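We use cookies to remember your reading level. Accept | Settings

Do Carrots Really Help You See in the Dark?
July | By the Grilescombe Kids desk

Someone has probably told you that carrots give you night vision. Grown-ups say it a lot, mostly when there are carrots left on your plate. Should you believe it?

Part of it is true. Carrots have something called beta carotene, and your body turns it into vitamin A. Your eyes need vitamin A to work in dim light. But if you already get enough, more carrots won't turn you into an owl. You could eat 100 and still bump into the door at night.

What about "an apple a day keeps the doctor away"? It rhymes, and that should make you suspicious. Apples are good for you, but they can't stop you from catching a cold.

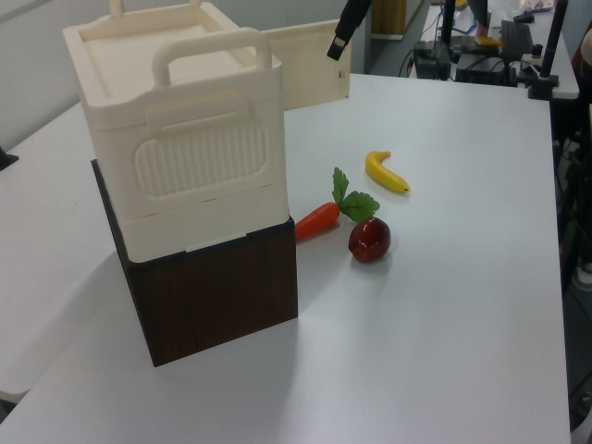
Color is another thing people make big claims about. Some say you can tell what a food does for you just by looking at it. Can you? Take a toy carrot, a toy apple and a toy banana. The carrot is orange, and in a real one that color does come from beta carotene. So far, so good. The banana is yellow, but a real banana has only a little. And the dark red of a real apple is mostly in its skin, so peel it and the color is gone.

Next time you hear a food rule, ask how anyone found out.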